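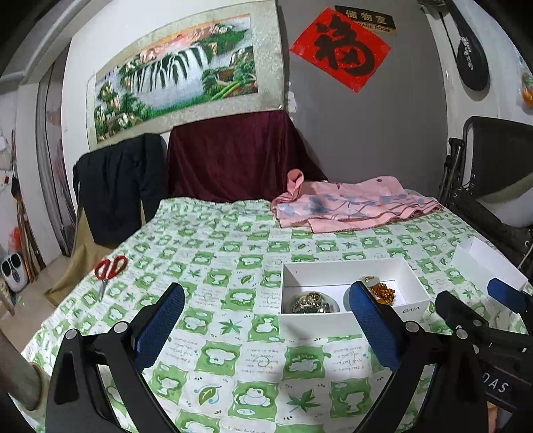

Grippers over the bed, with the jewelry in its bowl and the red-handled scissors off to one side.

The Slow Education of a Pair of Fingers
By Audrey-Anne Grewal
Nov 2, 2023

Kirsten Ouellet has been picking up the same ring since breakfast. She lifts it out of a silver bowl, holds it over an empty white box, lets go, and then fishes it out again with her own hand, which takes her less time than it takes me to write down that she did it.

"The hand is cheating," she says. "The hand has had decades."

What she uses for the lesson is a gripper: two black fingers with blue pads on the inside and a handle behind them. She wears out her wrist so that, somewhere down the line, a robot arm can be shown what her wrist did. The trade calls this demonstration. Ouellet calls it charades for a very dull relative.

She works for Naltinness, a small company that teaches machines to tidy. Its first project, Viven, was about kitchens and drove by remote control. An operator sat in the next room with a headset and a pair of levers and tried to put away a colander. "You'd reach for the handle and there was this tiny lag," says Chathurika Munshi, who ran those sessions. "People came out of there walking like they were on a boat."

So in October the company moved to hand-held grippers and to bedrooms, on the theory that beds are where household objects go when their owners have given up on them. The bed I visit has a checkerboard sheet of green squares and cartoon animals, a folded pink garment in one corner and enough small metal things to keep a magpie in work. The owners' wheelchair and brooms stay where they live. A tidy lab, Munshi says, teaches a robot to be good at tidy labs.

Jewelry is the hard part. The rings and metal bits in the bowl have knotted themselves together in the way such things do when left alone for an hour. Beads are worse. Pull a string of them by one end and the rest follows with an opinion of its own. Ouellet's method is to pinch near the middle, wait, and lift as if the thing were asleep.

A full session is 48 takes. On the day I watch she does 49, having sneezed through one of them. The sneeze is kept in a separate folder, and there was a meeting about whether it should be.

I ask for a turn. Ginette Sutherland, who checks the recordings, hands me a gripper with the expression of someone lending out a car. I squeeze, miss the beads, squeeze again and push the whole box across the sheet. It takes me nearly 4 minutes to move one earring, and Sutherland says my approach was "very informative," a phrase I have since decided not to look into.

The trouble with teaching by hand is that you pass along your habits too. An early model, Li, used to stop above every object before closing its fingers. The engineers hunted for a fault for 3 days. Then somebody sat down with Sutherland's old recordings and saw that she did the same thing each time, a small hover while she made up her mind.

"It had my manners," Sutherland says. She sounds a little proud of it.

Ouellet has gone back to the ring. She would like to be on to the scissors by lunch.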